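Suturing practical, handout 3 - running closure on the tissue pad
Cirndale skills room, May block. Notes by Maricel Estrella, bench supervision Engelbert Widmer.

Read before you come. We start at 9 sharp and I won't go over the knots again, they were in handout 2 (p. 4 onwards).

## What you need at your place

- pad, one per pair, kept moist under a cloth till you start
- needle holder, toothed forceps, suture scissors
- black suture, two lengths each. More in the Sarkis drawer
- saline in the squeezy bottle, swabs
- sharps pot, LID OPEN before you unwrap a needle

The Vonanent holders are stiff this year. Click them open and shut a few times first or you'll fight them all morning. Left-handers, there are 2 left-handed pairs in the Eder tray, ask Engelbert.

## Words we'll use

**Bite** - one pass of the needle through one side or both.
**Throw** - one wrap of the knot.
**Tail** - short end left after cutting.
**Eversion** - edges turned slightly outwards, lips just kissing. What we want.
**Inversion** - edges rolled in. What most people get.
**Dead space** - gap left underneath a closed surface.

## The closure, step by step

1. Look at the whole wound first. Find both ends. Decide where the last stitch goes before you put in the first.
2. Grip needle two thirds back from the point. Not at the swage, it bends.
3. Go in at 90 degrees. Everyone goes in flat, then wonders why the bite is shallow.
4. Turn the wrist, follow the curve. Don't push.
5. Same depth, same distance from the edge on the other side.
6. Pull through smoothly, stop when the tail is short enough to tie.
7. Tie: double throw, single, single. Lay it to one side of the line, same side every time.
8. Carry on along the line. Partner keeps the thread out of your way.
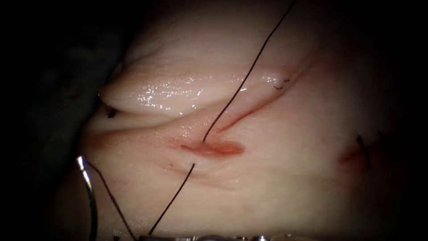 Tension is where marks go missing. Too loose and the edges drift; too tight and you pucker the tissue, and in a living patient you starve the edge of blood. Stop halfway along and look at what you've got. There's a thin reddish line coming down from the upper right, which looks like a sutured or part-closed incision, two small dark stitches at its top end, and then it runs into the lens-shaped bit near the middle that is still open. So ask the usual questions: where does the next bite go, how far from the edge, what is the long thread doing meanwhile? A taut thread shows you its direction very clearly, so use it. Follow it back to where it goes in at the margin and check the angle from there. If the pull is along the wound you'll drag one end shut and leave a pouch at the other. Pull ACROSS, then let off a little before the next bite.

Watch shine too. A moist surface throws bright spots back at you under the lamp and you lose the edge of the wound in them. Move your head or the lamp, don't guess. Swab, dab, never rub.

Folds: flatten them away from the line with closed forceps. Do not pinch a fold up and stitch through it, you'd be amazed how many do.

## Common faults

| Fault | What it looks like | Fix |
|---|---|---|
| Uneven bites | One edge higher than the other | Take it out, redo. No shame |
| Overtight | Puckering, pale edge | Let off, retie |
| Gap at the end | "Dog ear" or open corner | Start nearer the end next time |
| Tails too short | Knot slips | Leave 5 mm |
| Tails too long | Get caught in the next stitch | Trim as you go |
| Crushed edge | Tooth marks, ragged | Hold the forceps lightly, one side only |

## Marking

Last year's group: 53 closures handed in, 22 sent back for redoing, nearly all for spacing. Please measure. There is a ruler on every bench and I have hardly seen anyone pick one up.

Spacing counts most, then edges, then knots. Speed is not marked. Engelbert will tell you it is. It isn't.

## Clearing up

Needles in the sharps pot, counted by your partner, both initial the sheet. Pads go in the yellow bag, not the sink. Instruments open in the tray for soaking. Wipe down the bench and the lamp handle, wich always gets forgotten.

## For next time

Read pp. 83 to 90 on layered closure. Also try ten knots with string round a chair leg, left hand leading. Bring the string in, I want to see them.

Qs to me in room 382 after the session, not by email please, I'm miles behind. M.E.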